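Wihongi Workshop – Teleoperation Group
Minutes of the regular meeting, 2026-10-11

Present: Delwyn Pomare (chair), Jarrah Hinds, Tane Tautahi, Lama Hakim (minutes)
By phone: Warrick Dunstan, from Cledstead
Apologies: none

1. Minutes of the last meeting

Accepted with one fix. The Plinano controller pedals were logged as delivered; one pair was, the second is still on order. Tane will chase it.

2. Denim folding, where we are

Jarrah opened with the total: 861 demonstrations of the denim task are saved and readable, 266 of them recorded since the last meeting. Delwyn said this is the best stretch the group has had and wanted that written down, so it is written down!

All of them were driven by remote control, with the operator on the leader arms. Jarrah and Tane did most of the driving. Lama has started taking shorter turns and is enjoying it far more than she expected to (the minute taker confirms this).

Jarrah talked through what she has learned about picking up an edge. Her early attempts came down on the cloth from above and pinched whatever was there, which gave her a mouthful of two or three layers and a crooked fold. Now she goes in low and flat, slides one finger along the tabletop until it is under the edge, stops, and only then closes. The stop matters. If the operator closes while still moving, the layer on top slides and the fold opens again. Tane has been doing it the same way and says it took him most of a morning to trust it, but once it clicked he was hooked. 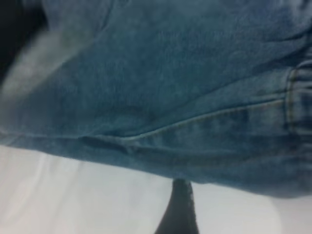

Warrick asked whether the slow approach would teach the policy to be slow. Jarrah thinks a little slowness is fine at the moment of contact and that the fix is to move faster everywhere else – long reaches, the return to the rest pose, all the places where nothing delicate is going on. Delwyn agreed. The group settled on the following for operators:

Reach quickly, slow down near the cloth.
Finger under the edge before closing.
Half a second of stillness before the grip.
No correcting a grip while lifting. Put it down and take it again.

Warrick is happy with the half second as long as it does not grow. He will plot the pauses from the saved runs and send them around.

3. Hand guiding compared with remote control

Tane reported on his trial of hand guiding, where the operator takes hold of the arm and walks it through the fold. He recorded 9 runs. He loved the feel of it: you get the weight of the cloth straight through the wrist, and a first-time operator can manage a decent fold within minutes. The trouble is that his own hands and sleeves were in the overhead view for nearly the whole run, and with two arms to guide he needed a second person.

Lama asked whether the hand-guided paths could still be used as a teaching aid for new operators, played back on the arm so they can watch a good approach from close up. Everybody liked this. Tane will clean up three of his runs for it. For recorded data we stay with remote control.

4. Garment handling

A long and lively item. The elastic is where most of the failed grips happen. Gathered denim is thick and springy, and the fingers tend to ride over the ridges and spring off the far side. Plain denim a short way along behaves much better, but a policy that has only ever seen the easy spot will be lost the first time the garment is turned around. 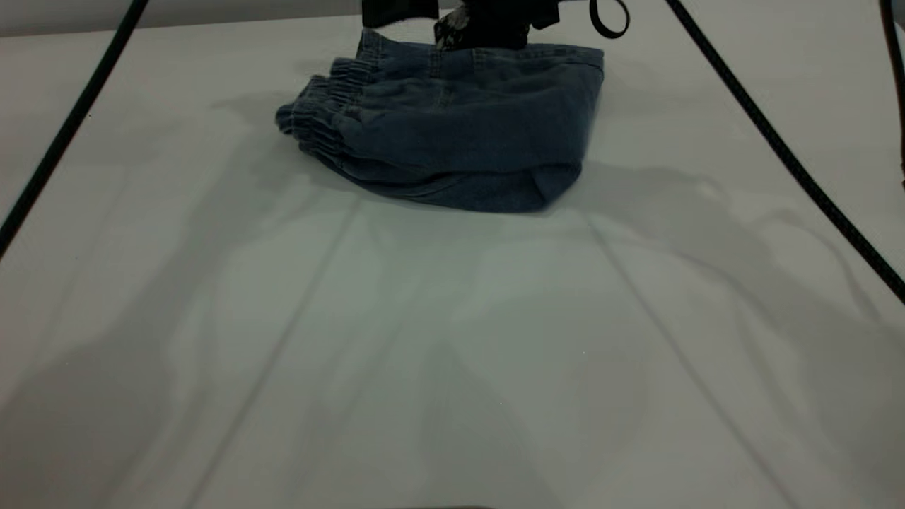
Jarrah proposed that one run in four should take hold at or near the gathers on purpose. Tane would go higher. After some back and forth we agreed on one in three for the next batch, with the operator free to choose the layer. Warrick asked that these runs carry their own tag so he can weight them later. Lama will add the tag to the recording screen.

On the release, Delwyn had watched a number of replays and noticed that operators often open the fingers and lift in one motion, dragging the top layer along. She suggested opening, backing straight out along the table, then lifting. Jarrah tried it before the meeting and said it felt odd for the first few and then completely natural. Adopted.

There was also a good discussion of when a run counts as finished. Up to now each operator has used their own eye, and Warrick can tell from the end poses who was driving. The rule from here on: the bundle is compact, no leg end trails onto the table, the grippers have let go and are clear of the garment. Small bulges at the gathered end are allowed, as are stray threads.

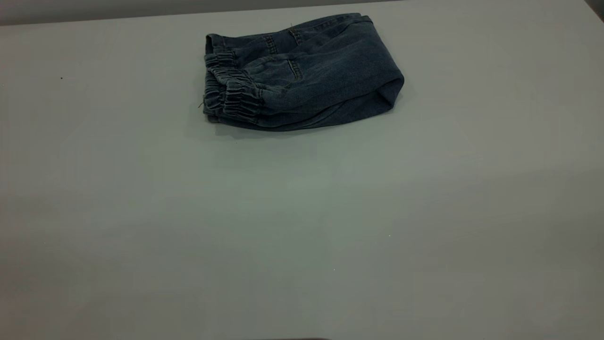
Folded denim on the table, gathered cuffs at the left.

Delwyn will print the rule and tape it beside the operator seat. Runs already saved will be checked against it by Jarrah and Lama, who will split the list between them. A run that falls short gets marked as partial and kept. Warrick was keen on keeping them – the partial runs are a useful source of recoveries, and he would like more where the operator notices a bad fold, opens it up and goes again.

5. Cameras

Warrick has been through the wrist views and is very pleased with them. At the moment of the grip the cloth covers most of the picture, and he had worried that this would make the view useless. It has been the reverse in his tests. Seams and ridges come through well enough for the model to tell plain cloth from gathered, even when the picture is soft.

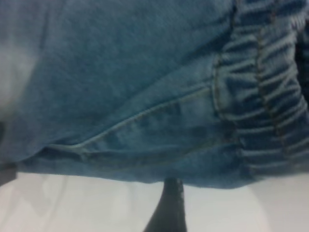
He would still like less glare. Bright patches wash out the denim at certain wrist angles, and it varies with the time of day. Tane suggested lowering exposure on the wrist cameras by one step and leaving the overhead view alone. Jarrah wondered about a diffuser on the lamp instead. We will try the exposure change first, on a short test batch kept out of the main set.

Lama asked if the focus should be changed at the same time. Warrick said please not, one thing at a time.

6. Storage and naming

The Clisasen drive has 2184 GB free, enough for the next batch and the one after. Folder names still mix two styles. Lama has a script that renames the older ones and will run it on a copy before touching the originals. Warrick asked that the operator's initials stay in the name. Agreed.

7. Next batch

Operators will keep to turns of forty minutes at most. Tane pointed out that his last few runs in a long sitting are always the sloppiest, and Jarrah said the same of hers. Starting poses are to be varied more: garment turned either way, nearer and farther from the arms, sometimes with one leg already half over. Lama gets a full session of her own this time, with Jarrah sitting beside her for the first half.

Delwyn would like a first training run on the full set by the end of the month and a longer report in February. Warrick thinks the first is very doable and is itching to start.

8. Actions

Tane: second pair of pedals; three hand-guided runs cleaned up for playback; exposure test batch.
Jarrah: check saved runs against the finish rule (first half of list); sit in with Lama.
Lama: check saved runs (second half); gather tag on the recording screen; rename script on a copy.
Warrick: plot of pauses before gripping; first training run.
Delwyn: print the finish rule and the operator notes from item 2.

9. Any other business

Tane asked if towels could come next. Jarrah would like shirts. Delwyn will put both on the agenda for the next meeting.

Minutes taken by Lama Hakim. Corrections to her before the next meeting, please.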